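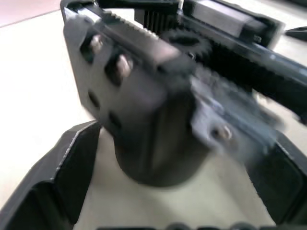 Section 5: Fixing the plate and checking the rack
Clellitz build guide, bench edition
Last updated: June
Print this page | E-mail this page

Right, by now you've got the rack and gear sitting in the Drevadley body, and I bet you're itching to wind it up and down. Hold on a bit! The plate needs fixing first, and it's the fiddliest job in the whole build (I put mine on crooked the first time and had to strip it all out again).

What you'll want within reach: the bag of plate screws from tray 6, a small screwdriver and a soft cloth.

5.1 Getting the table ready

1. Wipe the table down and dry it properly.
2. Leave a clear patch, at least 105 mm deep, in front of where you'll work.
3. Pick up any grit you find. It loves getting into the teeth.

I like a pale surface for this, as little screws show up so much better when they roll off (and they will roll off).

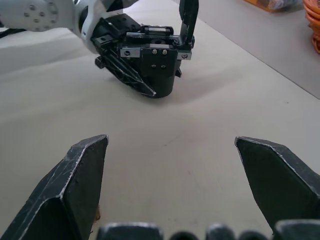
A smooth, pale tabletop. Faint marks like these don't matter.

5.2 Fixing the plate

1. Lay the plate on the body with the rounded corners facing out.
2. Drop a screw into each of the upper holes and turn it by finger until it bites.
3. Leave the lower holes empty for now! They're for the Clanedberg bracket, and we'll get to that in the next section.
4. Set your driver's collar low and tighten each screw a little at a time, swapping between them.
5. Stop as soon as the heads sit down in their recesses.

CAUTION: if you're using a powered driver, go gently. I've cracked a plate by holding the button down a moment too long, and it makes a horrible noise.

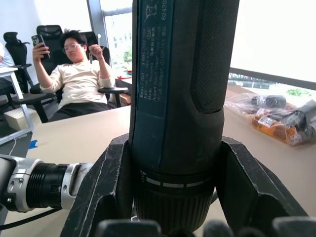

Bosch GO 3.6V cordless screwdriver. The ribbed collar is near the lower end.

5.3 Checking the teeth

1. Turn the gear slowly by hand and watch it move along the rack.
2. If it catches, slacken both screws half a turn, nudge the plate and try again.
3. Measure the travel. Mine comes to nearly 82 mm, and anything close to that is fine.

Note: please don't oil the teeth. Tôn parts are meant to run dry.

6 comments | 82 shares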